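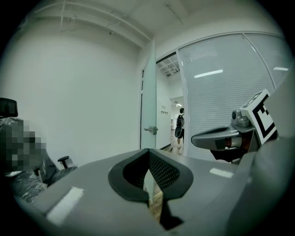

New chairs are here, and the third floor is next

The chairs have landed! If you came up the back stairs at the Azevedo building this week you'll have met the first of them, still in their clear plastic and parked along the white walls until the desks are bolted together. Skiton ordered 130 in all, black, with armrests and a headrest, and they will replace every task chair the company is leaving behind on Irgate Street.

Anyone who has spent a winter on one of those old blue chairs will know why people are excited. The gas lifts had mostly given up, so you started the morning at desk height and finished it looking up at your keyboard. Jolene Sheehan in accounts had hers propped with a phone book. She was one of the 9 people who tried out sample chairs back in May, and she has been campaigning for the headrest ever since.

"I was told it was a luxury," she said. "Then everyone sat in it for an afternoon and the argument was over!"

Corey Trevaskis is running the move, and he asks that the plastic stay on for now. There is still some touching up to do around the window frames, and paint dust gets into mesh and fabric like nothing else. Once the painters sign off, each team can unwrap its own. Please put the sheeting in the clear bags by the freight elevator and keep it apart from the cardboard, which goes down to the loading dock in the blue cages. The recycler takes both, but only if they come separately.

The floors are looking great too. The light wood was in when Skiton first toured the building, hidden under carpet tile in the corner offices, and the decision to pull the carpet up and carry on with wood through the whole third floor has made the place feel twice as bright. Pliltell, the fitters, finished the last stretch outside the meeting rooms and have left a box of felt pads for anything with legs. Chairs on wheels are fine as they are. Filing cabinets are not fine, so please lift them.

The old chairs are getting a second life wherever possible. Shona Treloar has found homes for the ones that still go up and down, including six for the sewing room at the neighborhood center and a couple for the bike repair shop across the street. Staff can claim one for home as well. Tie a label with your name on it to the left arm and take it away before the Irgate Street keys go back. Anything without a label will be stripped for parts.

Desk assembly carries on through the week, starting at the street side and working back toward the kitchen. Two desks per bay will be the sit-stand kind, and the sign-up sheet for those is taped to Digby Ngata's door. It was nearly full at lunchtime, so hurry.

Trudy Brunton will be on the third floor at 10 a.m. each morning to show people how the seat depth and armrests adjust. It takes five minutes, and there's a lever under the right side that most of the testers missed completely. Coffee is on her!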